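Speaker notes: Keeping the Shared Table Clear
Household Organization Series, January session
Presenter: Reginald Mahmoud
Slides and handouts: Gilmar Godoy

Running time is 63 minutes, with the discussion period included. Text in capitals is for the presenter and is not to be read aloud.

OPENING - SLIDE 1

Good evening, and welcome on behalf of the Quintanilla Residents' Education Program. The subject tonight is the dining table in a small home, and in particular the table that has to serve for meals, mail, charging, sewing, schoolwork and the folding of laundry. Participants who attended the session on entryways will recognize part of the method. Those who did not will find the essential points repeated in the handout.

I ask that questions be held until the discussion period, except where a term is unclear.

ASK FOR A SHOW OF HANDS: who ate a meal this week at a table that first had to be cleared? Allow time for this.

SLIDE 2 - WHY THE TABLE FILLS

A table is flat, it is at a convenient height, and it is usually near an outlet. Most objects that arrive in a home are carried in by hand, and a hand wants to put them down. The program does not regard this as a failing on the part of the household. It is a matter of where the storage is located in relation to the door and the kitchen.

In the home visits conducted for this series, we looked at 16 dining areas in the Quintanilla buildings. The items found on the tables were of much the same kind from one home to the next. Preserved food in jars was common. So were chargers, cables, slips of paper, folded cloths and boxes that had been opened and not yet broken down.

PAUSE. Gilmar will pass out the worksheet at this point.

SLIDE 3 - THE BACK EDGE

Please note the term "back edge" on the worksheet. By this we mean the strip of table closest to the wall or to the shelving. Household members sit at the front and sides, and so the back edge is seldom wiped, seldom reached across and seldom questioned. Items placed there tend to stay.

The recommendation is to clear the back edge first. Many people begin with the front of the table, where results are quick, and push the remainder backward. By the end of the evening the front is clean and the back is higher than before.

For a table with chairs on more than one side, the household should agree on which edge is the back. This sounds like a small point. In two of the homes we visited, the residents gave different answers.

SLIDE 4 - THE CARRYING BASKET

The principal tool for tonight is an ordinary laundry basket. A plastic basket with perforated walls is preferred, for the simple reason that its contents can be partly seen from the side. It should be empty at the start. If it holds clean clothes, those are put away before the table is touched.

The procedure is as follows.

Set the basket on the table or on a chair beside it. Working along the back edge from left to right, place in the basket every item that belongs in another room. Leave the items that belong in the dining area. Do not open envelopes, test chargers or taste anything. When the basket is comfortably full, carry it through the home and empty it at each stop. Return to the table and continue.

The first round normally takes around 10 minutes. Larger tables may need a second round.

REGINALD: mention the Tisetti building here. The residents there keep the basket under the table between uses, and they report that it was soon full of shoes. The basket should go back to the laundry area the same evening.

SLIDE 5 - JARS

Glass jars require their own instructions. They are heavy, they can break, and they should not travel in a basket with cloth and paper on top of them. Jars are carried by hand, one in each hand, to the counter or refrigerator. Read the label for storage after opening. Where there is no label, as with home preserves, ask the person who made them.

Jars that are used at every meal may remain on the table. The program suggests a small tray, so that all of them can be lifted together when the surface is wiped.

SLIDE 6 - POWER STRIPS AND CABLES

A power strip does not belong on a surface where food and drink are served. If charging must take place in the dining area, the strip should be moved to a side unit or a shelf, away from liquids and within easy reach. Do not run it under a rug or bury it beneath cloth.

Cables should be separated before they are stored. One loop and one tie for each cable is sufficient. Paper slips have a way of getting caught among cables, and these should be pulled out and read before anything is thrown away. Receipts and claim tickets are often found in this way.

DEMONSTRATION: Gilmar to loop and tie one cable at the front table. Keep this brief.

SLIDE 7 - TABLECLOTHS AND GLASS TOPS

Many families keep a patterned cloth on the table throughout the year, or bring out a red cloth for the New Year holiday and leave it in place. A sheet of glass laid on top protects the cloth from spills and makes daily cleaning simple. It does call for some care.

Do not drag a basket across the glass. Lift it and set it down. Do not lean on the glass where it reaches the edge of the table. When the cloth is to be washed, two adults should move the glass together, and the jars and other heavy items must be off the table beforehand. Stand the glass upright against a wall, on a folded towel, in a room that children and pets will not enter.

Cloth under glass should be fully dry before the glass is returned. Damp trapped between the two will mark the fabric.

SLIDE 8 - BAGS, BOXES AND DRAWERS

Tote bags and shopping bags multiply on hooks and racks near the table. The program recommends that each household member keep two, and that the rest be folded into one of their number. A bag on a hook should be empty. If it has contents, it is storage, and it should be treated as such and labeled.

Cardboard boxes are flattened on the day they are emptied.

A plastic drawer unit near the table is a sound choice for small items, provided that each drawer has a single purpose. Translucent drawers are helpful in this respect. The Cumari handout contains a page of drawer labels which may be cut out and taped in place. The Trumo handout, distributed last season, has been withdrawn - please discard any copies, as the page order was incorrect.

SLIDE 9 - KEEPING IT CLEAR

The household should choose one time of day for a short check of the table. Before the evening meal is the most reliable. The person setting the table clears whatever has arrived, and the person washing up checks the back edge.

DISCUSSION PERIOD

Invite questions from the left side of the room first. Repeat each question into the microphone. If there are none to begin with, use the question printed on the last page. Collect the worksheets at the door.

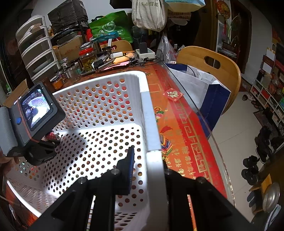
Should the laundry basket be filled with everything on the table in a single trip?

Only the items that belong in other rooms should go into it, and the basket should be emptied as soon as it is comfortably full. Jars are carried separately by hand, and anything that belongs in the dining area stays where it is until the surface is wiped.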